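Support > Wrist Camera Kits > Floor Pick > Ticket
Overview Tickets Downloads Firmware Notes Contact

Subject: Floor pick drops the target region when the gripper opens fully
Product: Trokura wrist camera kit with Gemo two-finger gripper
Status: Open, on trial loan
Raised by: Selamawit Hailu, Starholm
Handled by: Henok Gudeta
Opened: Apr 11, 2022

Selamawit Hailu
We have the kit on loan and are deciding whether to buy. The task is picking small dropped parts off a tiled floor. With the fingers half closed, detection works. When the gripper opens to its full width over the light tiles, the software reports "no valid region" and the arm holds position. It does not fault. The only way out is to cancel the job and start it again. Same result with both sample programs. Stream is at the factory setting, 2000 kbit/s.

Henok Gudeta
Thank you. Please confirm the following:
- firmware version on the camera board
- whether the finger mask was taught after the fingers were fitted
- whether auto exposure is on
- whether it fails over darker flooring as well

Selamawit Hailu
Firmware is version 3, as delivered. Auto exposure is on. The mask was loaded from the file that came with the kit, we did not teach it. Over dark flooring it fails less often, but it does fail.

Henok Gudeta
The supplied mask file is drawn for the straight fingers. Your order note says tapered. With the wrong mask, part of each finger is treated as floor, and the region finder sees one large object touching the bottom edge of the view. It rejects that by design.

Please teach a new mask:
1. Clear the work area and open the gripper fully.
2. Go to Setup, Mask, Teach.
3. Close the gripper when asked, then open it again.
4. Save under a new name. Do not overwrite the supplied file.

Selamawit Hailu
Done. The "no valid region" message has gone over dark flooring. Over the light tiles it still comes up, mainly where the overhead light reflects. The grout lines are also being picked up as edges. The tiles are laid on the diagonal, so the lines cross the view at a slant and the "ignore straight grid" option does nothing.

Henok Gudeta
That option only handles lines that run parallel to the sides of the view. There are two ways round it. Either rotate the wrist until the grout lines sit square, or set a minimum contrast so that the lines are dropped. I would start with contrast, as rotating the wrist costs reach near furniture. Passing the reflection question to Kedir, who looks after the exposure code.

Kedir Habte
Auto exposure takes its reading from the whole view, fingers included. Dark fingers at the bottom push the exposure up and a shiny floor then goes white in the middle. Turn auto off and fix the shutter with the gripper open over the brightest patch you expect to work on. Shaded areas will come out very dark. This is acceptable as long as parts are not picked from there.

Raise the stream to 3000 kbit/s as well. At the lower setting the compression leaves square blocks along strong edges, and the region finder can take these for detail. It will not cure a soft picture. For that, check the lens ring is seated and the locking screw is tight.

Selamawit Hailu
Shutter fixed, stream raised, minimum contrast set to 4. Lens ring was a quarter turn loose - tightened. First results are better. Grout lines no longer selected. Two things outstanding:

Table legs and similar thin metal supports are sometimes offered as pick targets when they come into the upper part of the view. Can these be excluded without cutting down the whole region?

Also, the manual says the mask "updates on tool change". It did not. Please correct the text or tell us what we missed.

Henok Gudeta
On the first point, use a keep-out zone. Setup, Zones, Add, and draw it across the top of the view. It stays fixed to the camera, so it moves with the arm. There is no way at present to exclude an object by shape. Logged as a request.

On the second, the manual is wrong. The mask updates only when the tool is changed through the Pavliuk coupling, which reports its own ID. With bolted fingers you must teach it by hand. Tiruwork Mersha has the correction for the next issue.

Please leave the gripper open over the floor, with the fingers empty, and run the region check from that pose before the next job. 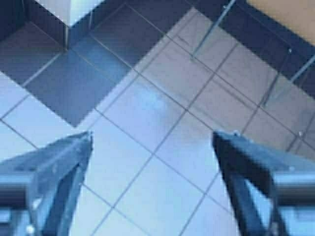

If the check passes, save the settings as a new profile and note its name in this ticket. The loan period stays as agreed with Getachew Tilahun, and the ticket remains open until the keep-out zone has been tried.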